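# Plodon (Greifplaner)

Plodon ist eine Software zur Greifplanung, und ich pflege diesen Artikel, seit ich selbst damit arbeite (also bitte etwas Nachsicht!). In der Simulation schaut man gern aus Sicht der Handkamera: zwei graue Finger, weit offen, dahinter nur Blaugrün.

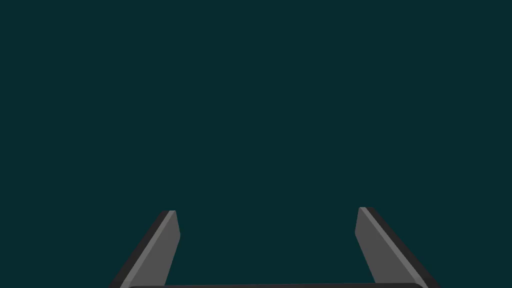
## Aufbau

Der Kern stammt von Mitsuko Sasaki und Sota Koyama aus Tralby. Pro Anfrage würfelt der Planer 800 Kandidaten aus, wirft alles mit Kollision raus und reicht die besten 40 an den Regler weiter – der läuft bei mir mit rund 60 Hz, und das reicht völlig.

## Versionen

Mit *Hattori* kam im Dezember der neue Kollisionstest von Anju Dubey dazu. Den mag ich sehr! Die ältere Reihe *Triltusmont* kennt nur Greifwinkel bis 90 Grad und bekommt noch Fehlerkorrekturen.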